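Setting up the Prullthorpe arm for its first kitchen job

Last updated: 1 September 2022

I've had the Prullthorpe desktop arm for a while now and I keep getting asked the same thing, which is whether a normal person can get it to do anything useful with a play kitchen. Yes! It takes an evening and a fair bit of muttering, but you can. This is how I do it with the Usoden lesson pack, which is the set of exercises you download separately (the arm itself comes with nothing but a wave and a nod, bit stingy if you ask me).

First, clamp the base down properly. I mean really properly, then give it a shove and tighten it again. Put it at the sink end of the kitchen so that it reaches across to the cooktop from the side. I tried it square-on to begin with and the elbow kept wanting to be where the shelf was.

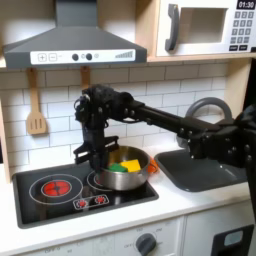
Next, run the calibration. It asks you to move the arm by hand to four spots and press save at each one. Don't rush the last one, mine came out skewed twice and I had to go back to the start. When it's done, set the speed to 65. The dial goes higher, and you'll be tempted, but leave it until you've got a few clean goes behind you.

Now choose your blocks. Foam ones are lovely for this, they squash a little and forgive a sloppy grip. Pop a couple in the pot and open the lesson called "Out of the pan". You steer the arm with the handset while it records, and the trick I wish I'd known sooner is to stop just above the rim, line the fingers up, and only then go down. If you come in on a slant you'll nudge the pot along the hob and spend the rest of the night putting it back.

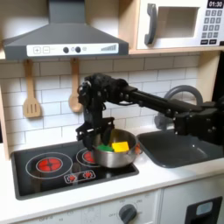 One finger in the pot, one outside the rim.

Do six recordings before you press Learn. The booklet says you can manage with fewer, but my early tries were hopeless and the extra ones sorted it. Move the blocks a bit each time, and shift the pot too, so the arm doesn't simply memorise one spot. Save under a new name every time as well. I lost a whole evening's worth in December by saving over the top of it.

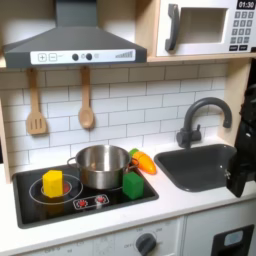
Vira Romaniuk wrote in to say she'd skip the Usoden pack altogether and buy the Holmgren handset first, as the one in the box is too twitchy for small moves and no lesson is going to fix that. I've borrowed a Holmgren since and she has a point, it's much smoother, though I'd still want the lessons if I was starting from nothing.

As for the price, I paid 267 pounds for the arm, with the pack on top. I think that's fair for what it is. The fingers grip well, the joints are quiet enough to use with the telly on, and the software only sulks if you unplug the cable while it's saving. If you get stuck on calibration, switch off at the wall, count to ten and begin again from the first spot.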